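December 2023
by Danylo Kushnir

I've had the Kirnix two-arm kit on the bench long enough now to have an opinion on it, so I'm writing it up while the details are fresh. The short version is that the hardware is good for the money, the manual is poor, and the folding software is further along than I expected. The kit costs $2,095 with both arms, both grippers and the control software. I paid for mine and ordered it through Plusness, who are the only people shipping it here at the moment.

It took 14 days to arrive. The box was well packed and all the parts were in it, including a bag of spare screws that I ended up needing. The manual runs to 51 pages and most of that is safety notices and a parts list. The assembly section is thin. It doesn't tell you which way the elbow joints should face before you bolt them up, and I had the left one on backwards the first time. If you buy this kit, lay both arms out side by side and build them together, one joint at a time, so you can compare.

Both arms mount to an aluminum extrusion rail at the front of the table. Getting them level with each other matters more than the manual lets on. I used a machinist's square and shims and spent most of an evening at it. After that the calibration routine went through without complaint.

Cable routing is left to the owner. There are no clips in the kit. I'd leave plenty of slack at the elbow and the wrist, then run each arm slowly through its full travel by hand before powering anything up. 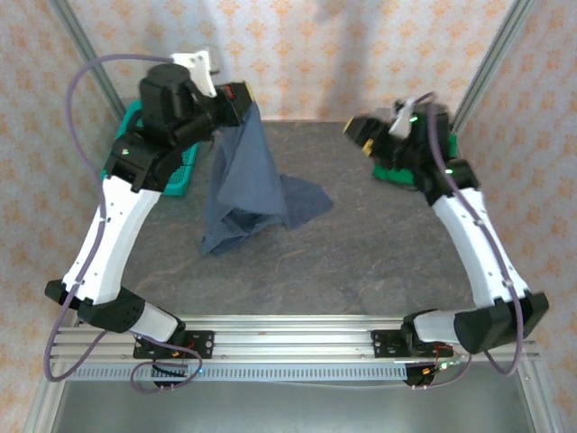 My main interest was laundry. Tkachenko sells a folding package as an add-on, and it's the reason I bought two arms and didn't stick with one. You teach it by example. You drive the arms through a fold yourself, save the run, and repeat until there are enough runs for it to train on. I recorded 222 of them, spread over a few weeks, using old clothes and a few bits of cloth. It's slow work and hard on the shoulders. The software does let you throw out a bad run straight away, and you'll want to use that button a lot.

Small square items are the easiest. Tea towels and cloths come out well enough that I'd put them in a drawer. Larger garments are harder. The grippers are fine on a clear edge or a corner but they struggle when the fabric is bunched up, and dark colours gave me more trouble than light ones. The usual failure is that a gripper closes on two layers where you wanted one, and the next fold goes in crooked. Slowing the approach speed down in the settings helped. So did giving the fabric a shake before putting it down, though that does feel a bit like doing the job for it.

I also tried the Drollano soft fingertips, which a few people on the forum recommend. They hold thin cotton better and anything heavy worse. I went back to the stock ones.

Support has been decent. I wrote to Kirnix about a wrist motor that buzzed at rest and got a reply from Jacobus Lekota the next morning with a setting to change. It fixed the buzz. He also said a revised manual is planned for June, and I hope the assembly section is the part they revise.
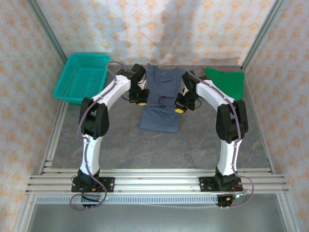

Danylo Kushnir
Blog author and home automation tinkerer

As for who should buy it, I'd say anyone who has already built a small arm or a 3D printer and wants to get into two-handed tasks. You need a solid table, a fair bit of patience and a neighbour who doesn't mind motor noise. If you just want your laundry folded, keep folding it yourself for now. The folding package is licensed by the year and I haven't decided whether to renew it. I'll post my gripper settings once I've tidied up the file.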